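Kapitel 5
Einrichten einer Simulationszelle: Küche, ein Arm, ein Greifer

Lernziele: Nullstellung prüfen. Greifer im Modell einmessen. Kollisionskörper pflegen. Fehlerbild "Hand vor Gerätefront" erkennen und beheben.

Voraussetzung: Kapitel 2 (Koordinatensysteme). Wer das übersprungen hat, bitte zurückblättern, ohne geht es nicht.

5.1 Worum es geht

Eine Zelle im Rechner will gepflegt werden wie eine echte. Kein Öl, kein Abrieb, trotzdem Wartung. Modelle altern, weil sich alles drumherum ändert: neue Version der Physikbibliothek, neuer Greifer, jemand verschiebt einen Schrank. Dann stimmt die Nullstellung nicht mehr und man sucht zwei Tage.

Unsere Übungszelle heißt Zokham. Küchenzeile über Eck, Gasherd, Unter- und Oberschränke, dazu ein Roboter mit mehrgliedriger Hand. Die Zelle stammt aus dem Lehrgang in Holtolow, eingerichtet von Socorro Yupanqui, seit Juni in der jetzigen Fassung. Das Einmessprotokoll am Kapitelende ist ihres, leicht gekürzt.

5.2 Reihenfolge beim Einrichten

Immer gleich, auch wenn es eilt:

Szene laden, Physik angehalten lassen.
Basis des Roboters gegen den Boden prüfen. Kein Einsinken, kein Schweben.
Gelenke auf Null, Werte notieren.
Hand schließen, Lage der Fingerspitzen ablesen.
Kollisionskörper einblenden. Erst jetzt Physik starten.

Häufigster Fehler: Schritt 5 vor Schritt 3. Der Arm startet dann halb in einem Schrank, der Löser drückt ihn raus, die Gelenke schlagen an. Sieht spektakulär aus, bringt nichts. Neu laden.

Zur Basis noch ein Wort. Der Boden in Zokham ist eine Fläche mit Holztextur und Glanz, mehr nicht. Der Glanz täuscht beim Ablesen, Spiegelungen wirken wie ein Spalt. Also Zahlenwert nehmen, nicht Augenmaß.

5.3 Kollisionskörper am Herd

Die Darstellung ist fein, der Kollisionskörper grob. Beides hat erstmal nichts miteinander zu tun. Gerade am Herd rächt sich das: Roste, Drehknöpfe, Leiste an der Tür. Im Lieferzustand ist das Ganze ein einziger Quader, und der steht vorne über. Die Finger bleiben in der Luft hängen, lange vor der Tür.

Abhilfe: Quader löschen, Front in Einzelkörper zerlegen. Tür, Leiste, Knopfreihe, Kochfläche jeweils extra. In Zokham kamen so 16 Körper für den Herd zusammen, die ganze Zeile hat rund 141. Mehr lohnt nicht, die Rechenzeit steigt und der Griff wird kein bischen besser.

Danach Sichtprüfung, Hand geschlossen in Höhe der Knöpfe, von schräg oben.
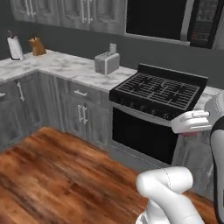
Abb. 5.1 Zelle Zokham, Hand vor dem Gasherd, Finger zusammengelegt und zur Backofentür gerichtet.

Auf die Finger achten, nicht auf den Arm. Die Armglieder haben einfache Kapseln als Kollisionskörper, da geht selten was schief. Die Fingerglieder dagegen sind einzeln gelenkig, und jedes hat seinen eigenen Körper. Fehlt einer, fährt die Hand durch die Tür, ohne das eine Meldung kommt.

5.4 Wann neu einmessen?

Nach jedem Greiferwechsel. Nach jedem Update der Physik. Nach Änderungen an der Küchenzeile, auch kleinen (Griff versetzt, Toaster verschoben). Nach dem Verfahren von Jääskeläinen reicht es, die Fingerspitzen an 2 Punkten der Front zu prüfen; Yupanqui nimmt 5, dauert kaum länger. Wir folgen ihr.

Werte ins Protokoll, Fassung der Szene dazu. Die Vergleichszelle Cuvcombe kommt in Abschnitt 5.6, dort mit anderem Greifer und ohne Herd.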